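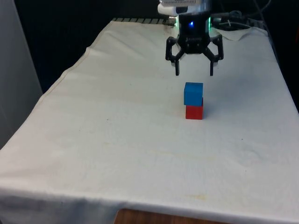

Does Red Make You Angry and Blue Make You Calm?

You have probably heard that red makes people angry and blue makes them calm. Maybe a poster said so. Grown-ups repeat it a lot. But how would anyone know?

Let's say a paint company called Landar tells you its blue paint helps kids sleep. First question: who is saying this? Someone who sells blue paint. They could still be right, but you should want more than their word for it.

Now say a school in Urley paints one classroom blue, and the kids in it get quieter. Was it the paint? Maybe that room got a new teacher too. Maybe the noisy kids moved to Grilstead. If two things change at once, you can't tell which one did the work.

And how many kids were there? If you ask 4 friends and 3 of them like blue, that tells you very little. Ask 20 and you know a bit more. Ask 4000 and you might be getting somewhere, as long as they aren't all from the same blue-painted town.

Colors do mean things to people, but the meanings change from place to place. A bride might wear white in one country and red in another.

Try it yourself
Pick a color claim you have heard. Write down who said it and how they could have checked. If you can't think of any way to check it, put a big question mark next to it.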